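Home Explore Notifications Messages Lists Profile

Arsalan Jadoon
Spent the morning reading the Gevoto cabin assistant spec sheet. It's the voice system going into the Proltow sedan in June. Notes follow. 1/8

Two processors. One handles wake word and basic commands (windows, wipers, seat heat) with no network. The other handles anything that needs a sentence parsed, and it wants a data connection. 2/8

Command list for offline mode is 132 entries. The old car had 197, but a lot of those were duplicates – "set temp 70" and "set temp 71" were counted separately. 3/8

14 replies 31 reposts 169 likes

Response time is quoted at 900 milliseconds from end of speech to action. That's the offline figure. No online figure is given, and I'd want one before signing up for the paid plan. 4/8

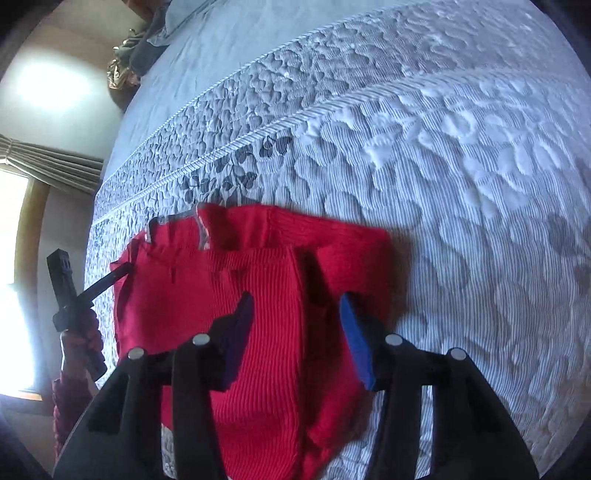
Four microphones, one per seat position. The car decides who is talking and limits what they can change. Rear passengers get their own climate zone and audio. They don't get navigation or the sunroof. 5/8

Ok-hee Choo asked whether the driver can lift that limit. Yes, under Settings > Cabin > Voice zones. It resets at every ignition cycle and there's no option to make it stick. 6/8

The supplier is Shim, same as on the Drudusa wagon. Owners of that one will remember the assistant waking up whenever the radio said anything close to its name. The sheet lists an echo reference taken from the amplifier output, so the car subtracts its own audio first. Should help. I'll test it with talk radio at highway volume. 7/8

Still missing: how long voice clips are kept, and whether the physical climate knobs survive on the base trim. Woo-jin Ji has a base car booked and will check the knobs. I've emailed Gevoto on the clips. 8/8

6 replies 12 reposts Show more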